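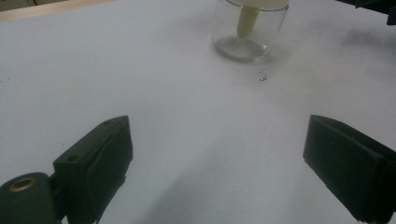 **Torkby, May 2, 2022** – I'm Hicham Bouazza, and I'm so pleased to tell you that Wesia's new storage jar goes on sale today! We've called it the Matei. It's a short, clear glass jar with a cream cap, and the cap has a long rounded stem that reaches down inside (my favourite bit, and easy to get hold of when you're washing up).

We made a first batch of 1,180 and our shop in Womham has 50 of them on the shelf – two per customer, please. A taller one follows in November. Shops wanting stock can ring me at the Torkby office.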